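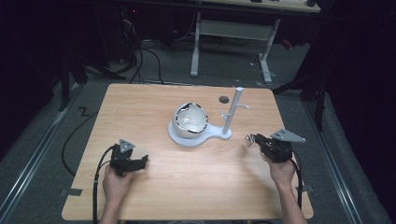 White bowl on its stand, on the wooden table.

To: the walks list
From: Yuk-lan Hsiao
Subject: Re: Brilldale ridge in January, route and start time

Thanks to those who replied. I have copied in Hafiz's message because it covers most of the questions people have asked me separately, and my answers follow.

Hafiz Mandagi wrote:

> I walked the Brilldale round the other way last winter and would like
> to argue for doing it that way again. Going up by Shiferaw Gill first
> means the steep part comes while everyone is fresh, and the wind is
> usually behind you along the top. Coming down the gill at the end of
> the day with tired legs is not much fun, as Pin-yu will remember.
>
> Also, is the footbridge below the intake wall open again? The sign
> was still up when I drove past, but there were boot prints on the far
> bank. If it is shut we would need to go up by the road bridge and
> that adds a fair bit.
>
> Last thing, what time are we meeting? The previous message said 8.30
> and the one before that said 9.
>
> Hafiz

Start time first. It is 8.30 at the Avport lay-by, boots on and ready to go. The 9 was my mistake, copied over from the autumn walk. Sunset is early and I would like us off the high ground well before it. If you are running late, ring Shufen and not me, as my phone gets nothing once I am past the cattle grid.

The footbridge is open. I went over it myself. The new handrail is on the upstream side only and the planks at the far end are green and slippery, so go one at a time and don't stop in the middle. The sign has not been taken down and I don't suppose it will be until spring.
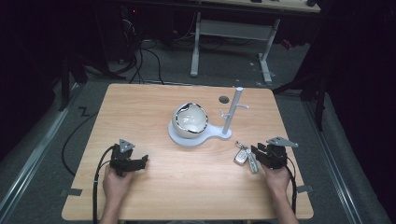

On direction, I have changed my mind and agree with Hafiz. We will go up Shiferaw Gill. The path keeps to the left bank as far as the sheepfold, then crosses and climbs in zigzags to the saddle. Part of the second zigzag has slipped away and people have been cutting straight up beside it, which has made a loose, muddy groove. Please stay on the old line even though it looks longer. It is easier going and it gives the grass some chance.

From the saddle we turn right along the ridge to the main top, which is marked 604 on the map. There is a cairn and a low shelter wall just beyond it on the east side. The wall will take six people sitting close together, so if all of us come we shall have to eat in turns or drop down to the hollow by the old boundary stone. I prefer the hollow. It has no view to speak of but you can pour a cup of tea there and keep it in the cup.

After lunch it is easy walking over grass to Lernero Crag, then down the broad shoulder with the forest on your right. The gate at the bottom corner of the forest has been rehung and now opens outwards. The last stretch is the farm track, and the farmer has asked again that dogs be kept on leads from the gate to the lay-by.
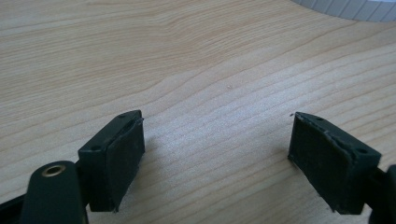
Cheuk-hei Kwan asked about the alternative for anyone who does not want the full ridge. You can leave us at the saddle and take the miners' path, which contours round under the crag and meets the farm track a little above the barns. It is clear on the ground in good light but it is narrow, and there are 2 short scree crossings where you need to watch your feet. I would want at least 3 people in any party going that way, and I would want one of them to have done it before. Cheuk-hei has, so if he is happy to lead it, that settles it.

Kit. It was frozen hard above the intake wall last week and there was old snow lying in the gullies on the north side. Bring microspikes if you own a pair. I have one spare set that fits a medium boot. Otherwise the usual: waterproofs, hat, two pairs of gloves, head torch with batteries you have tested, more food than you think you will eat. Please bring your own map. On the last walk we had one between the lot of us and it went into the beck.
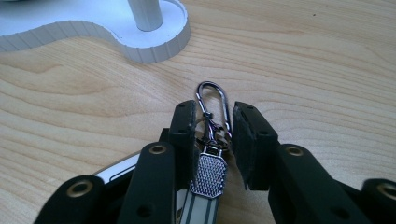
The bus is the other thing people have asked about. The 32 runs to Avport village but the first one does not get in until after we have started, so it is no use for the morning. It does work for going home. For the morning I am trying to fill cars. Shufen has room for two from the station and I can take three if nobody minds sitting next to the rucksacks. For judging the path on the map, think of the sort of long bend you get along the edge of that white base on the wooden table, out one way and back the other: the lane into Avport does the same thing just after the chapel, and it is on that second curve that the ice tends to sit. Take it slowly. The lay-by is on the left after the bend, before the phone box.

If the forecast is poor I will send a message by seven the evening before. Poor means strong wind on the tops or heavy snow. Ordinary rain does not count. The fallback is the low walk along the river to the weir and back through the woods, same start time and same place, and we would be finished by two.

Could you let me know by reply to the list whether you are coming, which route you want at the saddle, and whether you need a lift or can offer one. Pin-yu Lai, I have you down as a maybe. Somebody left a blue flask in my car in the autumn and I will bring it along.

Yuk-lan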